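Gripper trial at the Gendside office

In October we started to compare two sets of finger pads for our handheld grippers, the Orken and the Kustier. Each set gets 100 recordings in the same office, with ordinary things like chairs and bags.
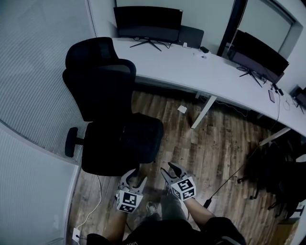

The Orken closes softer, but after 20 minutes my thumb is tired. With the Kustier I must press less, so I like it more for long sessions.

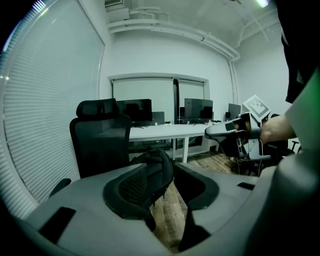
Next we will try both sets on the Dierckx arm. Please tell us by Saturday if you want to join.

Recent items
Dierckx arm: new controller settings
Which wrist camera for small parts?
Marker cubes, printing tips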